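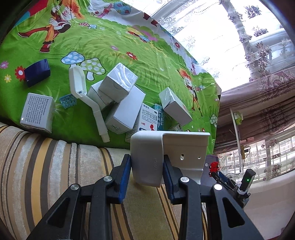
**1/** OK, small box day has started and I am way too excited. Every June I pull all the little boxes out of the bedroom and dump them on the bed with the mushroom sheet. Medicine boxes, plain white boxes, a navy one, stuff I kept "just in case." Thread as I go!

**2/** First rule, learned the hard way: use a bed you need to sleep in tonight. I did this on the dining table last year and the piles lived there for weeks. We ate on the couch!

**3/** Second rule is to pick up every single box and open it. Don't trust the outside. Last June I found a perfectly good set of picture hooks in a tea box, after I'd already bought new ones at Carretero (twice).

**4/** Can we talk about this sheet for a second? Bright green, blue mushrooms with white spots, flowers all over, big cartoon guy with a stick. It's the happiest piece of fabric I own and it makes sorting so much easier. White boxes on a white comforter just vanish. On this thing they pop right out.

**5/** Medicine first, always. The one with the blue Chinese writing says 36粒 on it, and 粒 is the counting word for little things like pills and grains, so that's 36 of them in a full box. I love when a label just tells you.

**6/** My system for medicine boxes:
- check the date on the end flap
- check that the leaflet is still inside
- write the month it runs out on the front, BIG, in marker
- anything expired goes in a bag for the pharmacy drop-off, never down the toilet

**7/** Please keep the leaflets, people. I used to toss them to make the boxes close better, and then one night at 2 a.m. I was squinting at my phone trying to find out if I could take something with food. Fold it, put it back, done.

**8/** The light blue mesh basket is my favorite tool for this whole job. Small, plastic, weighs nothing, and you can see what's in it through the holes. It's going to be the medicine basket. If it doesn't fit in the basket, something has to go!!

**9/** Somebody's going to ask about bins, so: I have tried a lot of them. The Mustska ones with the snap lids are great for a closet shelf but too deep for this. Little boxes sink to the bottom and you never see them again. Shallow and open wins every time for me.

**10/** Now the "Brief Introduction" box. I adore a box like that. Whole paragraphs of tiny black print right on the side, in English, like it's been waiting for somebody to sit down and read it. I'm going to make a coffee and read the whole thing.

**11/** Coffee made. Moving on to plastic parts, the real mystery category. Long white handle-looking thing with a bent end, what do you go to? My rule is that a part with no partner gets a sticky note and one more month. If I haven't figured it out by July, bye.

**12/** For parts that do have a home, I tape them to it. Bracket goes on the back of the thing it holds up, spare screws go in a tiny bag, bag gets taped there too. Costs nothing and saves so much digging around in drawers.

**13/** Someone replied asking if I keep a list. YES. I use Fillorer, which is just a plain list app. I type what it is and which shelf, and that's it. I went in to check and I'm at 62 entries, which made me weirdly proud.

**14/** Empty boxes are where I'm weak. A nice sturdy white box with a good lid?? I want to keep all of them. So I made a deal with myself: an empty box can stay if I can say out loud what's going in it today. Not someday, today.

**15/** (The navy one stays. It's going to hold birthday candles and the good tape. I said it out loud and everything.)

**16/** Flattened boxes go straight out to the recycling. I don't lean them on the wall by the door, because then they're furniture. Ask me how I know.

**17/** A few of you wanted to know where the stackable trays in my closet thread came from. Those were from Plirklow, the little home store near my bus stop. They only fit the top shelf but I use them every day.

**18/** Taking a lunch break with everything still out on the bed. Noodles, then the last pile. Tell me your weirdest box find while I eat, I want to hear all of them!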